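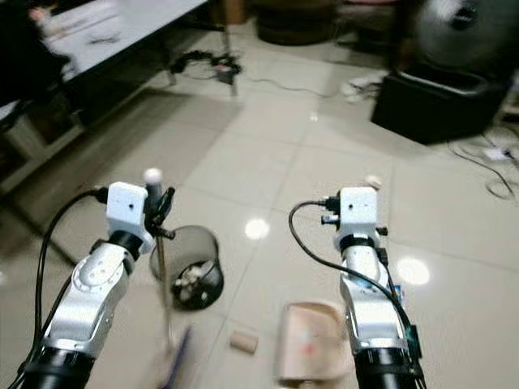
How often does a tile floor need sweeping in a busy building?
Once a day at the door and the kitchen, every other day everywhere else, and always before a mop goes near it.

PRESS RELEASE
For immediate release

Petlow opens floor care room in old Mandeck building, free sweeping sessions start in February

Petlow, the household goods shop and repair counter, is opening a floor care room on the ground floor of the Mandeck building this February. Brooms, dustpans, bins, mops, buckets. A tiled floor to try them on. Entry is free, no booking for the daytime hours.

The room takes over the former mail office, closed for years. The building went up in 1931 and has been a warehouse, a print shop and a furniture store since. Upstairs stays as is. Only the ground floor is changing hands, and the side entrance on the parking lot will be the way in until the front steps are fixed.

New floor throughout. Glossy beige tile, light grout. Shoppers told Petlow again and again that they had put in shiny tile at home and could not keep it looking clean, so that is what went down. Crumbs show. Hair shows. Footprints show most of all when the sun comes in low, late in the afternoon. A matte floor would have been cheaper and easier to live with, and it would have taught people very little about the floor they have at home.

What visitors can do

Pick up a broom and use it. The rack by the entrance holds 18 of them, long handles and short, stiff bristle and soft, from three makers including Zesia and Bansal. Try the length first. A handle that comes up to somewhere between your chin and your nose will save your back. Most people buy too short.

Soft bristles for smooth tile, stiff ones for grout lines, garages and porches. A stiff broom on glossy tile flicks the fine dust ahead of it and you end up chasing it accross the room. Short strokes, pull toward you, keep the head on the floor. Lift it at the end of each stroke and the dust lifts too.

Bring the bin to the mess. Petlow staff will be pushing this one hard. A small round waste bin moved along as you go means no walking a full dustpan over the part you just cleaned. See-through bins get emptied sooner in our experience, you can tell at a glance how full they are. Liners are sold by the roll at the counter.

Sweeping sessions

Sessions run 15 minutes, starting at 10 a.m. and again at 4 p.m., every day the room is open during the first month. They cover corners, under-furniture sweeping, getting the last line of dust into the pan (wipe the lip of the pan with a damp cloth first) and how to wash a broom head. Warm water, a drop of dish soap, shake it out, hang it head down. Never stand a broom on its bristles, they bend and stay bent.

Small groups. Children welcome with an adult, there are junior brooms in the side closet, ask at the counter if they are not out.

Trade-in and repair

Old brooms can be dropped off from opening day. Handles that are still sound get a new head for $2, while stock lasts. Cracked handles are cut down for hand brushes where possible. No mop buckets please, we do not have space to store them. Loose heads, stripped threads and missing hanging caps can usually be fixed while you wait, bring the broken piece if you still have it.

Petlow is also looking for used dustpans in any condition for the kids' corner.

From Petlow

"People spend real money on a floor and then sweep it with whatever came with the apartment," the company said in a statement. "We wanted a room where you can get the right broom in your hands before you pay for it. If you leave with nothing but a better way of doing the corners, fine by us."

Zesia and Bansal have supplied brooms for the rack but do not run the room. Everything on the rack can be bought at the counter, regular shelf price, and swapped within the month if the length is wrong.

Good to know

Level access through the side entrance. Parking in the Mandeck lot, two spaces held for drop-offs. Floor may be damp after the afternoon session, wear shoes with some grip. The room closes early when theres a delivery, a notice goes on the door that morning.

Opening hours and the session list are posted at the Petlow counter. Press visits welcome before 10 a.m., ask for the floor care desk.

ENDS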